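The Cloth on the Counter
By Hazel Ruiz-Ortega

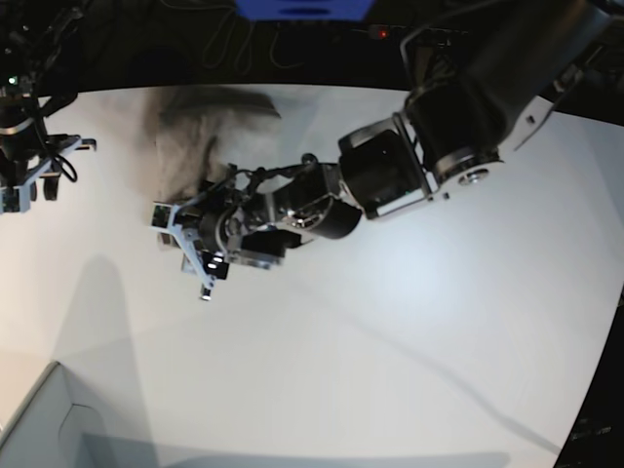 Most kitchens have one cloth that does everything. It wipes the table after breakfast, dries a pan at noon and mops up the dog's water at night. Laurier Charbonneau thinks that is the main thing wrong with most kitchens.

Charbonneau managed hotel linens for 19 years before he retired to Stesmont, where he teaches a short class on household laundry every February. The class meets in the back of Gagnon, a hardware store on the main street, and it usually fills up. The first hour covers nothing but cloths for wiping tables.

"People ask me what spray to buy," he says. "I ask them when they last washed the rag."

His system is simple. Dark cloths are for tables and counters. Light ones are for dishes and glasses. Floor rags live in a bucket under the sink and never come up. He picked dark for tables after years of watching coffee and tomato sauce ruin good white cotton. The stains still have to be washed out, he says, but a cloth doesn't get thrown away over a faint brown ring.

A white tabletop is the hardest surface to keep looking good. Crumbs show, and so do streaks. Charbonneau folds the cloth in half and then in half again, which gives him a pad with several clean faces. He starts at the far edge and pulls toward himself in straight, overlapping passes. When one face is dirty he turns to the next. Circles, he says, mostly move the grease to a new spot.

The cloth should be damp and well wrung. If it leaves beads of water behind, it is too wet. A second, dry cloth takes care of streaks, though he skips that step at home unless company is coming.

Solange Chan took the class last year and went home to count. She had 3 drawers of towels and used the same 2 cloths every day. She cut up the worst of the bath towels for floor rags, gave a bag away and kept one drawer for the kitchen. Her husband still reaches for the wrong color, she says, but less often.

Washing is where the class gets into arguments. Charbonneau wants kitchen cloths done in hot water, apart from clothing, with no fabric softener. Softener leaves a coating that makes cotton slow to soak up a spill. Huguette Sandhu, who has come to the class more than once, washes hers with the bath towels and sees no reason to stop. They have not settled it.

They do agree on drying. A cloth left in a ball by the faucet will smell by the next morning. Hung flat over a rail or the oven handle, it will usually be fine for another day. Charbonneau changes his every evening anyway and drops the old one in a mesh bag on the cellar door.

The next class is full. Gagnon keeps a waiting list at the register.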